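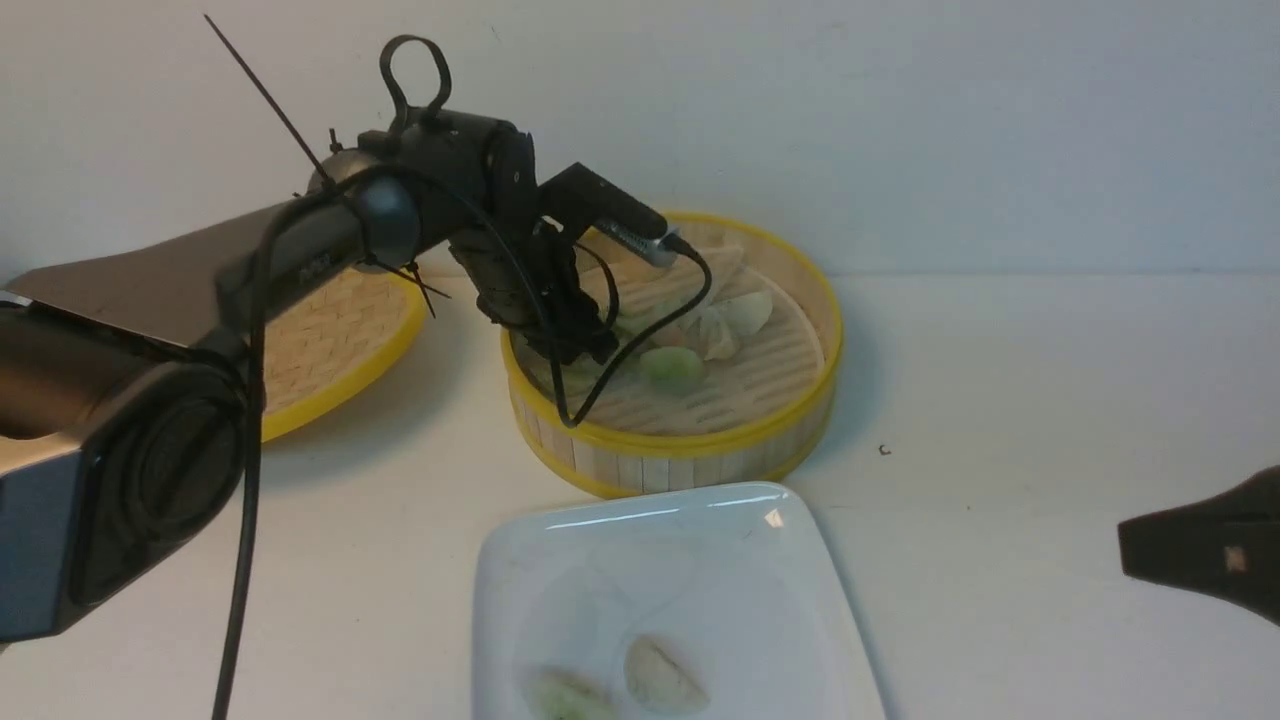

From: Nathalie Penner
To: Ward families list
Date: December 4, 2025
Subject: Re: January family history evening, who's in?

Hi everybody,

Yes, yes, yes to this! I read Dumisani's message on my phone in the grocery store parking lot and nearly drove home without the groceries. For those who missed it, I'm pasting the main part:

> Brothers and sisters, Elmarie and I have been talking about doing a
> family history evening in January, instead of the usual potluck. Each
> household would bring one story about how the faith came into their
> family, or how they came to it themselves. It can be a grandparent, a
> missionary, a neighbor, anybody. Five minutes each, no more (I will be
> holding the watch). If you have letters or journals, bring copies and
> leave the originals at home. We need someone to gather the stories and
> someone to look after the food. Please answer to the whole list so we
> don't ask people twice.
> Dumisani Lekota

I'll gather the stories! I've wanted an excuse for years. We joined this ward when our oldest was a baby, and I still don't know how half of you ended up here. Last month I sat next to Gert Pretorius after sacrament meeting and he told me his mother was taught by two sisters who had knocked on the wrong door in Potgieter. They were looking for a family named Troltell, who had moved away, and his mother let them in to use the telephone. Gert has her baptism certificate and the hymn book they gave her, with her notes up and down the margins. I could have listened all afternoon, but the Primary children came out and that was that.

So, a few thoughts on how we could run it. Please argue with me.

1. Length of the stories

Five minutes spoken is 700 words on paper, give or take how fast you talk. Write it out first if you're nervous. If you'd much rather talk from your head, do that, and I'll sit down with you afterward and write up what I remember (you get to correct it). Children can tell a story too. My middle one wants to tell about her great-grandfather walking to church in Grukeck with his shoes in his hand to save the soles, and I'm not going to stop her.
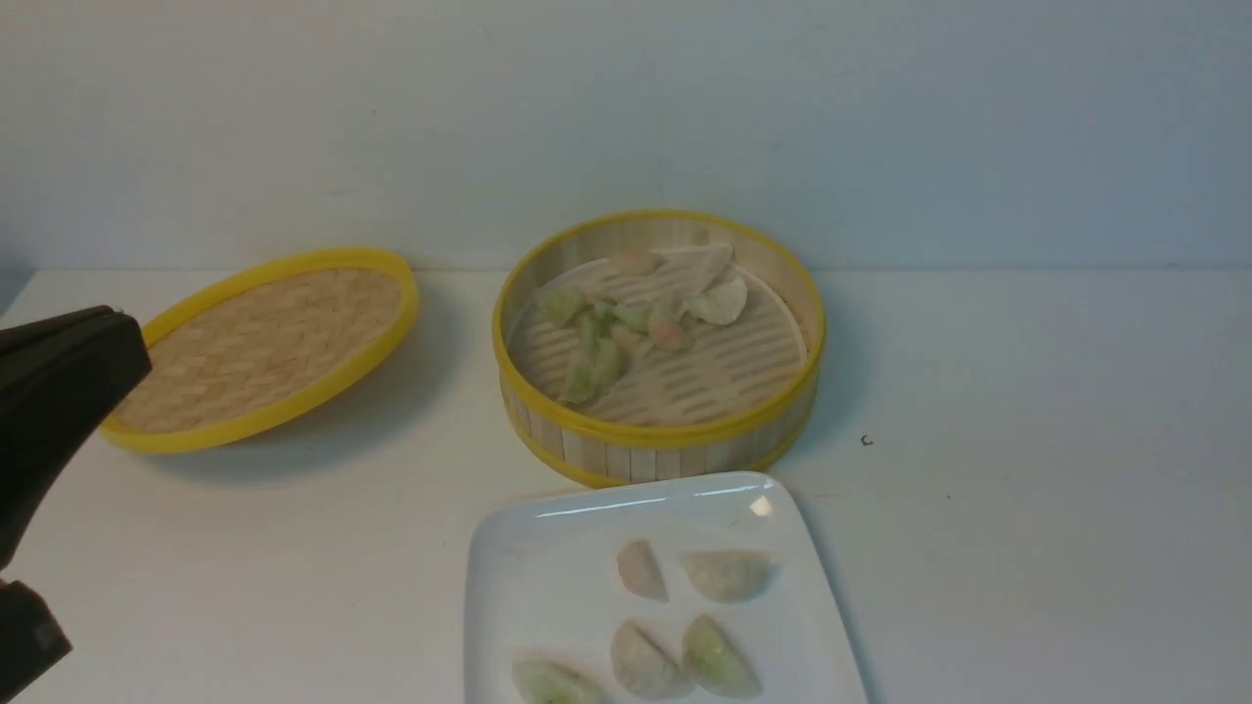
2. Converts and people who don't have a "church family"

Dela Nartey asked me on Sunday whether she should come, being the only member in her family and only baptized 2 years ago. Dela, please come! Your story is family history too, you're simply at the front end of it. The same goes for husbands and wives who aren't members. If your family was Lutheran or Methodist or nothing in particular, I'd love to hear how your grandparents prayed, or why they didn't. My own father's people were Mennonites as far back as we can find, and I learned more about keeping the Sabbath from my grandmother than from any lesson I ever sat through. She peeled the potatoes on Saturday night so that the house would be quiet in the morning, and she sang in German while she did it.

I was also asked if sad stories are okay. Of course they are. People have left the church, and come back, and not come back, and that belongs in a family as much as the rest. Only please check with anyone still living before you tell their part of it.

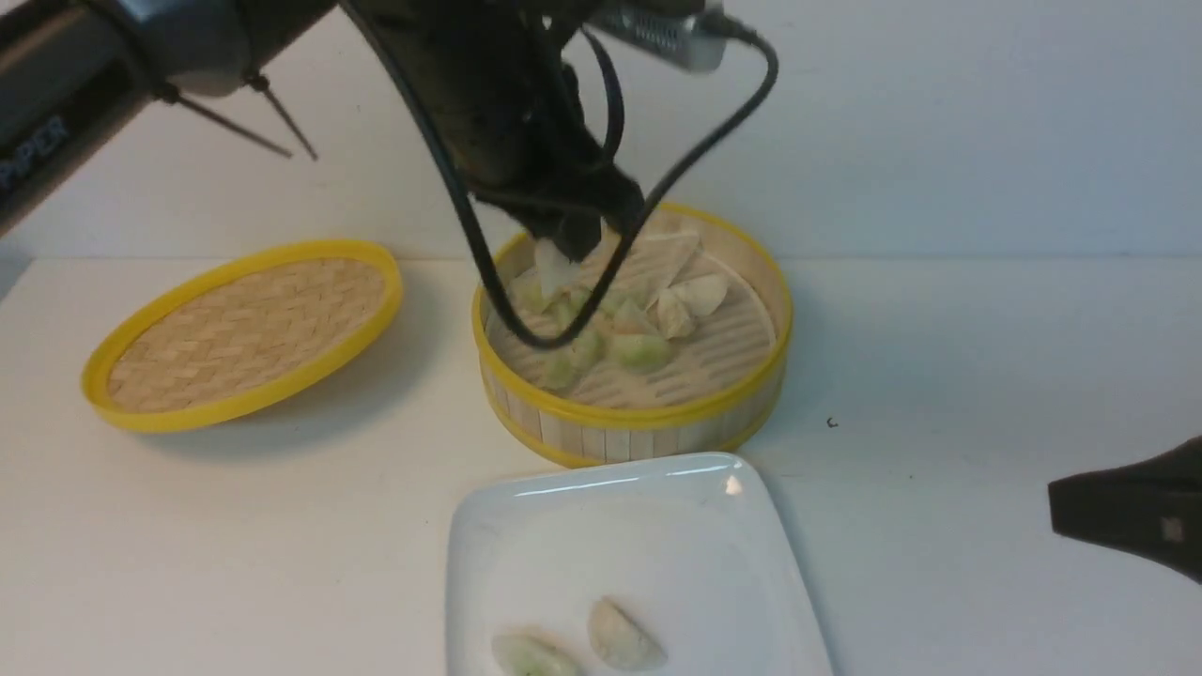
If a story feels too private to read aloud, give it to me on paper and mark it for the booklet only, or keep it for your own children. Writing it down is worth doing either way.

Which brings me to the booklet. I think we should make one! Elmarie Shabalala put together the one for the Trumusis branch when she lived there, and she tells me they ended up with more than 3,000 names in the index because everyone's cousins got in. Ours can be smaller. I'll type, Elmarie has said she'll do the layout, and we need one more person with sharp eyes for dates and spellings of places. Photos are welcome, but please write the names on the back in pencil, or send a scan with the names in the email.

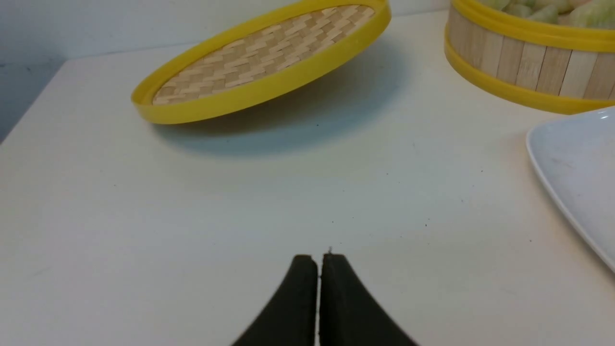

3. Food

I'm staying out of this one except to say that a dish with a story behind it would be lovely. We still need a person in charge, so write to the list if that's you. Please say if it has nuts in it.

4. Which evening

Dumisani, could we keep clear of the week the youth are at the temple? Otherwise any evening suits us. I can come early and set up chairs, and my boys can carry tables.

Send me your stories whenever they're ready, even half done. I've started a folder and so far it has Gert in it and my grandmother.

Much love,
Nathalie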